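Re: are they any use around the house yet?

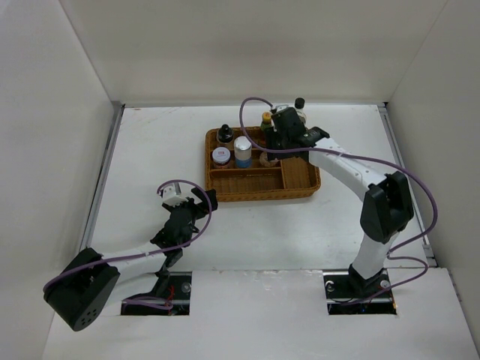
Valentin Mocanu
Test bench lead, Ronent
1 May 2024

Hello all, and thank you Ehsan for getting this thread going again, I'd missed it!

Ehsan Daneshvar wrote:
> My sister asked me when she can buy something that tidies the
> bathroom shelf, and I told her ten years. Was I too gloomy?
> The Vikitz people sounded very sure of themselves in November.

A little gloomy, maybe, but I wouldn't take it back just yet. Bottles and jars in a divided basket are what we've been living with at our end, two arms and one tray, and it's a lovely chore to study (my wife disagrees). Last week we ran 400 pick-and-place tries. Tall bottles with a cap went fine nearly every time. Short round jars were another story, and anything small sitting down among its neighbors was worse, as the fingers need room on both sides and a tray doesn't give you much. We averaged around 20 seconds an item, and I can do the whole tray in that while talking on the phone.

So tell your sister that sorting is close, but sorting in a real bathroom, with the lid left off something, is a good way further out. Has anyone on the list tried the softer Andum fingertips on round lids? I'd love to hear before we order 8 of them.

Warmly,
Valentin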